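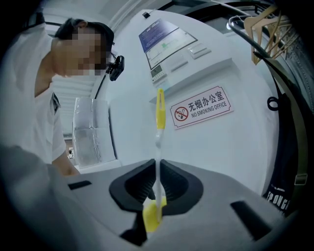

가는 막대는 집게 두 개가 만나는 자리에 세워서 잡는다.

## 손잡이 그리퍼 대여 세트, 세면대에서 써 본 요령

Nidelbridge에서 빌려주는 Plendow 세트는 손잡이 달린 그리퍼와 손등에 차는 마커 큐브로 구성된다. 집안일 동작을 기록해 로봇 학습용으로 넘기는 사람들이 주로 빌린다. 대여 기간은 12일이고 연장은 한 번 된다. 설명서는 조립 위주라 세면대처럼 좁고 물기 있는 곳에서 쓰는 법은 거의 나오지 않는다. 써 보면서 정리한 것만 적는다.

**잡기**

- 가늘고 긴 물건은 아래쪽 끝을 문다. 중간을 물면 손목을 돌릴 때 위쪽이 기운다.
- 고무 패드에 비누가 묻으면 바로 닦는다. 마른 천으로 한 번, 젖은 천으로 한 번, 다시 마른 천.
- 투명한 컵은 집을 물건 바로 뒤에 두지 말고 옆으로 한 뼘 옮긴다. 집게 끝과 컵 테두리가 겹치면 거리를 가늠하기 어렵다.
- 손잡이를 세게 쥐면 금방 팔이 아프다. 20분 하고 쉬는 정도가 맞았다.

**자리 잡기**

선반 위 물건은 시작하기 전에 줄인다. 칫솔꽂이와 비누 정도면 충분하다. 옷걸이나 가방끈이 가까이 늘어져 있으면 그리퍼 손잡이가 걸리므로 먼저 치운다. 발밑에는 미끄럽지 않은 발판을 깐다.
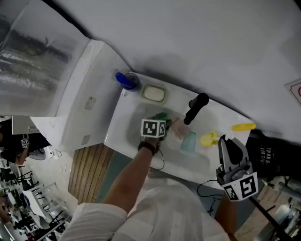
글 | Mamta Solanki

**맨손 작업과 섞어 하기**

세면대 안에서 물건을 헹구거나 문지르는 일은 그리퍼보다 손이 낫다. 손등에 큐브를 차고 오른손으로 하고, 그리퍼는 손 닿는 곳에 둔다. 큐브 끈은 손목뼈 위쪽에서 조인다. 느슨하면 손을 뒤집을 때 큐브가 돌아가고 처음부터 다시 해야 한다.

손목에서 내려오는 선은 세면대 앞턱 바깥으로 빼 둔다. 대야 안쪽으로 늘어지면 젖는다. 헐렁한 소매는 팔꿈치 위로 걷어 올린다. 고무줄로 묶어 두면 더 편하다.

대야 안에는 스펀지, 컵, 작은 플라스틱 물건까지 한꺼번에 넣어도 되지만 색이 비슷한 것끼리는 떼어 놓는다. 나중에 영상을 확인할 때 무엇을 집었는지 금방 보인다.

**반납 전 손질**

1. 마커 판은 극세사 천으로만 닦는다. 알코올을 쓰면 인쇄가 벗겨진다.
2. 집게 틈에 낀 비누 찌꺼기는 나무 이쑤시개로 긁어낸다.
3. 하룻밤 말린 뒤 상자에 넣는다.

**살 만한가**

자주 쓸 사람이 아니면 대여로 충분하다. 집게 벌어지는 폭은 샴푸 통에는 모자라고 칫솔이나 컵에는 넉넉하다. 예비 패드는 2개 들어 있는데 한쪽이 닳으면 둘 다 같이 갈아야 힘이 고르게 들어간다. Levchenko에서 나오는 두꺼운 패드도 끼워 보았다. 스펀지를 잡을 때는 좋았지만 얇은 솔대는 자꾸 빠졌다. 욕실에서만 쓴다면 기본 패드를 권한다.

신청은 Nidelbridge 대여 창구에서 받고, 4월분은 아직 남아 있다. 상자가 꽤 크니 받을 자리를 미리 비워 둔다.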